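Grosanach Youth Players open "The Lantern Keepers" in June

Rehearsals are under way for the summer musical, with 15 students in the cast and a pit band led by the high school's music department. The show runs for 2 nights at the Trakolico Theater, which seats 200. Curtain is at 7 p.m. both evenings.

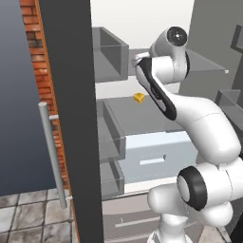
Do children need their own ticket?
Anyone age 8 or older needs a ticket. Younger children get in free if they sit on a parent's lap, but please tell the box office when you book so we can put you near an aisle.

Tickets are on sale now at Zikari Books on Main Street and at the theater box office after 4 p.m. Cast families may reserve early through the school office. Any seats left over will be sold at the door, cash or check only.
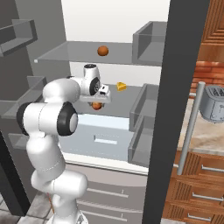

The props list is nearly finished. We still need a hand bell, a pair of old suitcases and a brass or brass-colored lantern that can take some rough handling. For the juggling number in act two we want soft balls in a bright color that shows up from the back row, and orange like the two at the shelves would be fine. Drop items off at the stage door on Sepp Street before the first dress rehearsal, with your name taped to the bottom.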